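I put off cleaning our couch for so long that the kids had started calling one of the cushions "the juice one." If you have a couch like that, pull up a chair (a different chair) and let me walk you through how I do it now. It takes an afternoon, most of which is waiting, and you probably have everything you need under the sink.

## Before you get anything wet

Find the care tag. On ours it was stapled underneath, and I had to lie on the floor with a flashlight to read it. You're looking for a letter:

- **W** means water-based cleaners are fine.
- **S** means solvent only, so please keep the water away.
- **WS** means you can use either one.
- **X** means vacuum only, and anything worse than crumbs is a job for a professional.

Everything below is for W and WS fabrics. If your tag is long gone, call the store. I once called the little shop in Vondstead where my mother bought her loveseat, and they looked it up from the receipt number, which was 1,858, and had an answer for me before my coffee was cold. Bless them!

## What you'll need

- A vacuum with the upholstery attachment
- Two cups of lukewarm water
- One teaspoon of clear dish soap
- Four or five white cloths (old T-shirts work beautifully, but white ones, so no dye gets on your couch)
- A soft brush
- Baking soda, if there's a smell

## Vacuum, and then vacuum again

Go over the whole thing slowly, first in one direction and then across it. Woven fabrics hang on to far more grit than you'd think, and if you skip this part you'll be making mud. Get down into the seams and along the back where the seat meets the frame. I have found earrings down there, and a library card, and once a very old cough drop.
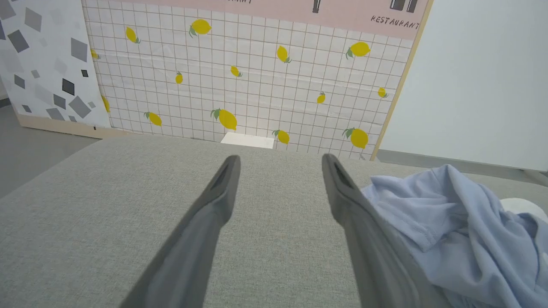 *Light gray upholstery with a fine weave.*

For smells, shake on a thin layer of baking soda after the first pass and leave it for an hour or so, then vacuum it up on the second. My neighbor Yasmine Ait Ali leaves hers on overnight, and her house always smells lovely, so do as you like.

## Test a hidden spot

Stir the soap into the water. Dip a cloth, wring it out hard, and dab it somewhere out of sight, like the back corner near the floor. Let it dry all the way. If the color has changed or there's a ring, stop there and call a cleaner.

## Blot from the outside in

Now for the stain itself. Start at the outer edge and work toward the middle, pressing and lifting, and turning to a clean bit of cloth as you go. I know you'll want to scrub. I always want to scrub! But scrubbing fuzzes up the weave, and you'll see that fuzzy patch long after the stain is gone.

When the cloth stops picking up color, go over the spot with plain water to get the soap out, then press down with a dry cloth and lean your weight on it for a minute.

## Drying

Open the windows, point a fan at the couch, and prop up any loose cushions on their sides. Keep everybody off it until it's dry right through, dog included. Once it is, run the soft brush lightly over the cleaned part in one direction so it blends in with the rest.

If the mark comes back the next day, it has wicked up from the padding. Do the blotting step once more with a little less water, and give it longer under the dry cloth.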